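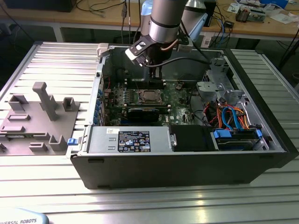
Old office computers get a second life, and a price bump

Hutchins, the secondhand computer chain, will start selling rebuilt office desktops under a new name, Zileo, in November. The company says each machine is opened, cleaned, tested and given fresh memory before it goes back on the shelf. Buyers may want to read the fine print first.

The towers come from Drultau, an insurance office supplier that is clearing out its storage. The first batch is 901 machines, most of them plain black business models of the type that has sat under desks for years. They have a standard power supply, a single hard drive and an optical drive that many owners will never use.

Hutchins calls the result "like new." That is a generous way to put it. New memory is among the cheapest things anyone can put into an old desktop, and it takes a few minutes with the side panel off. The processor stays the same. So does the motherboard, and so does the power supply, a part that does wear out. The company's sales sheet says power supplies are "checked," but doesn't say how, or for how long.

The hard drives are another sore point. Hutchins says they are wiped and put back in unless they fail a test. Anyone who has waited for an old spinning drive to start up in the morning may wonder why the money didn't go there first. A solid state drive will be offered at extra cost, though the company has not given the price.

The warranty runs for 2 years on memory and 4 months on everything else. Asked why the two differ so much, Hutchins said only that the terms were "in line with the market."

Prastar, a smaller repair shop that sells similar machines, said it replaces the drive in every desktop and leaves the memory alone unless a customer asks for more. Its prices are lower too, although it sells far fewer computers and offers no delivery.

None of this makes the Zileo towers a bad buy. For email, homework and bills, an older office computer is often plenty. Shoppers should ask which parts were changed, and get the answer on the receipt.

Hutchins has not said what happens to the towers that fail its tests.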